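Sukeck Hand-Held Gripper, Class Set
Part no. 3613
Page revised 2021-05-21

The Sukeck is a two-finger gripper held and worked by hand. It is supplied to school robotics clubs and first-year project groups for the cloth handling unit of the Stekent course, in which students carry out household tasks with the tool in place of their fingers. A class set contains 11 grippers. Grippers may be used singly or as a pair, one in each hand.

Fingers are black plastic with cut-outs to reduce weight. Blue grip pads are fitted to the inner faces and are replaceable. The pivot screws are accessible from the outside and should be checked before each session.

Trousers are the standard test piece. A gathered waistband gives both pads something to close on and is the recommended first grip.
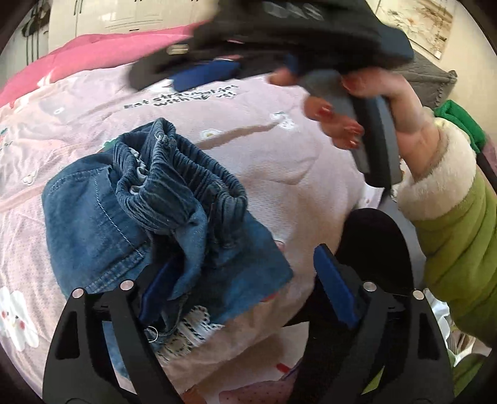
Waistband grip on denim trousers, bedspread as work surface.

Set contents
11 grippers
24 spare pads (12 left, 12 right)
1 hex key
1 printed task book, Bitden edition

Work surface
Any soft, flat surface at least as wide as the garment laid open. A made bed is suitable. Hard tables are permitted, but the pads wear faster at the tips, and thin cloth is difficult to lift from them. Printed bedding can be left in place.

Grip procedure
1. Lay the garment down with the waistband towards the operator.
2. Open the fingers fully and lower them until both tips touch the cloth.
3. Close slowly. A fold should rise between the pads.
4. Hold for a count of three before lifting.

Frayed hems and loose threads should be kept clear of the pivots. 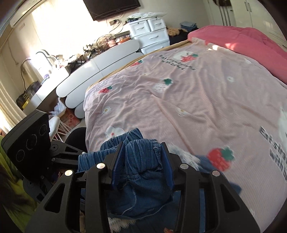 Project use
The task book sets 20 exercises. Exercises 1 to 8 use one gripper, the remainder use two. Teams entering the Đào folding round in July must complete exercise 14 with the pads as supplied. Tape, rubber bands and glued coatings are not accepted at inspection.

Marking sheets were revised by Định Trương. Sheets from the previous edition give the wrong pad spacing for exercise 9 and should be discarded.

Spares
Pads are sold in pairs. Fingers are sold singly; state left or right when ordering. Pivot screws are sold in bags of 24.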